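What Is an Exchange Student?

Have you ever looked around your classroom in September and spotted a new face, somebody who says good morning a little differently and wants to know what on earth a pep rally is? You may have met an exchange student! An exchange student is someone who goes to school in another country for a while, often living with a family there, and then goes home again with a suitcase that is much harder to close than it was on the way over.

Let's take a town called Tullcombe and another called Sotholm, which are a whole ocean apart. Every year, Tullcombe sends nine students to Sotholm, and Sotholm sends nine students back the other way. That's the "exchange" part, and it works a bit like trading lunches, only with people (and a lot more forms to fill out).

How do you get picked? Well, you usually write a letter about yourself. In Tullcombe the letter has to be 200 words long, and you can write about your pets, your favorite subject, the foods you can't stand, anything that helps a family far away get to know you. Then you have a chat with a teacher. You don't have to speak the other language perfectly. You just have to be willing to try it out loud, mistakes and all!

Once you arrive, you live with a host family. They aren't a hotel, so you join in with whatever they do, and that means the chores too. You might set the table, feed the cat, or help with the laundry, and you'll learn the words for all of it much faster than you would from a book. 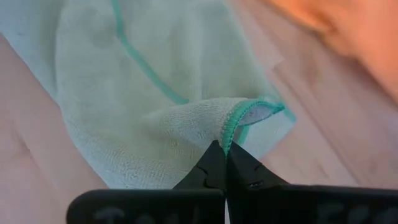

Word to learn: towel. In French it's "serviette," and in Spanish it's "toalla."

Loïc Pons was twelve when he came to Tullcombe from Sotholm, and he stayed with the Mallet family on the hill. "The first week I only said yes," he told us. "Do you want soup? Yes. Are you cold? Yes. I was not cold! But then I had three sweaters, so it was fine." By April he was telling jokes in English, and a few of them were even funny. He kept a notebook of new words too, and when he went home there were 122 pages filled up, front and back.

What about feeling homesick? Nearly everyone does, some of the time, and it's perfectly all right to say so. You can call home, or talk to your host parents, or go for a walk with a friend until dinner.

Try it yourself: ask a grown-up to help you find a pen pal in another country, and write them a letter about what you eat for breakfast.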